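Pleditholm Facilities Guide
Home | Guides | Shared Rooms | Supplies | Forms | Contact
Print this page | E-mail this page

Clearing and Resetting a Shared Work Table

This guide applies to all shared work tables in the Pleditholm buildings, including the table rooms in the Szűcs wing. It describes how a table is to be cleared, how bottles and containers left on it are to be sorted, and how the surface is to be left for the next group. Allow 20 minutes for a table in ordinary condition and 30 minutes for one on which packaging has been left.

Before You Begin

Bring one waste bag, one tray for bottles, two dry cloths, and one damp cloth. Do not use paper towels on the matte tops, as they leave lint. Cleaning sprays are to be taken only from the supply shelf and returned to it afterward.

Look over the whole table before moving anything. Bottles lying on their sides should be dealt with first, and caps should be checked before the bottle is lifted. Soft packaging comes next, and crumbs are left until the end. Sweeping crumbs while bottles are still on the table only moves them under the next item.

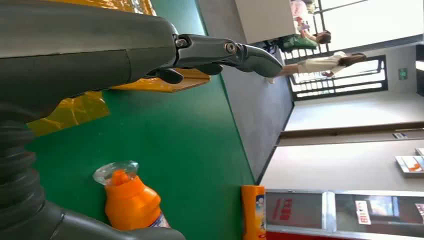 Green table, with yellow plastic, an orange bottle on its side, and crumbs or specks on the surface.

Step 1. Set Bottles Upright

Hold the bottle by the body and turn it upright slowly. Do not lift a bottle by its cap or nozzle. If the cap is clear, look through it for liquid before tightening. A bottle that will not stand on its own goes directly into the tray.

Containers near the edge of the table are to be moved toward the center or placed in the tray. Tall containers tip easily when a cloth or sleeve catches them, and the polished floors in the Szűcs wing become slippery when product is spilled.

Step 2. Remove Sheets and Bags

Lift plastic sheets and bags by two corners and fold them inward so that anything caught in the creases stays inside. Open each bag and check it before discarding it. Flat pieces are often found beneath crumpled ones, and small parts have been thrown away in this manner on several occasions. Clean sheets may be folded and returned to the lower supply shelf. Torn or sticky sheets go into the waste bag.

Step 3. Read the Labels

Every bottle must be identified before it is put away. Turn it until the printed band faces you and read it under good light. Large lettering on the front of a product usually gives its name or main claim, while directions and cautions are commonly set in small type at the side or back. Both should be read.

Many of the products in our rooms carry labels in a language other than English. Staff should not guess at the contents from the color of the bottle. Two orange bottles may hold entirely different products.
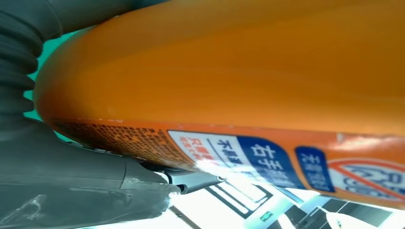
Where a label cannot be read by the person clearing the table, the bottle is to be placed in the tray with the label facing outward and taken to the supply desk. The desk keeps a binder of translated labels, begun in March, and can usually match a product within a few minutes. Symbols with a red circle and a diagonal stroke are to be treated as a prohibition until the desk has confirmed their meaning. Do not test the contents by smell or touch.

Once a product has been identified, attach a Zidura tag to the neck of the bottle and write the English name on it in permanent marker. Tags must not cover any printed text.

Step 4. Wipe the Surface

Gather crumbs with a dry cloth, working from the far side toward yourself, and catch them in the waste bag at the edge. Follow with the damp cloth, and finish with the second dry cloth. Wipe along the length of the table. Circular strokes leave marks that show on dark green tops.

Check the floor along the table edge as well, and pick up anything that has fallen.

Step 5. Return and Record

Identified bottles go back to the shelf marked on their tag. Rooms with an Aritz cabinet should use the cabinet, with liquids on the bottom level only. Enter the room, the time, and the number of items taken to the supply desk on Form 3. Completed forms are left in the tray by the door.

Last revised Dec 3, 2020

Print this page | E-mail this page
Back to Guides | Next: Supply Shelves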